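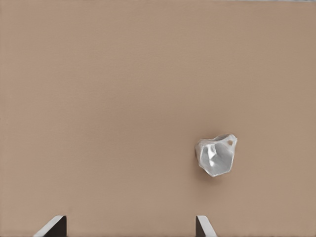 The woman who weighs the trash

Hortensia Herrera has been washing and sorting her household plastic for six years, and for the last two of them she has kept a notebook of what it weighs. Between November and the end of March, she says, the total came to nearly 893 ounces.

"I thought it would be the bottles," she said at her kitchen table in Adley. "It was the thin stuff. Wrappers, film, lids that crack when you look at them."

Herrera, a retired school bookkeeper, started the notebook after the town stopped taking film plastic at the curb. Residents who want to recycle it now have to drive it to the Lebrun Street depot, which is open three mornings a week. She goes twice a month with her neighbor, Noreen Rana, and they split the gas.

Rana was slower to come around. "I had two kids in diapers when she first knocked on my door about this," she said. "I told her to come back in ten years." She came back in four.

The hard part, both women said, is knowing what counts. The depot wants film clean, dry and free of paper labels. Crinkly wrappers with a shiny inside are turned away. Herrera was sent home with a full bag on her first visit.

"I was annoyed — I had rinsed every piece," she said. "The young man at the gate was polite about it, but he still wouldn't take it."

She has since cut down on what she buys. Rice comes from the bulk bins, and she gave up single-serve yogurt. Bread is the one thing she has not solved.

Her notebook is on its second volume. The depot has asked for a copy of the figures, and she plans to drop one off on her next trip. She would also like it to open on an evening or two, for people who work.

"I can go at nine in the morning," she said. "Noreen has to ask for the time off."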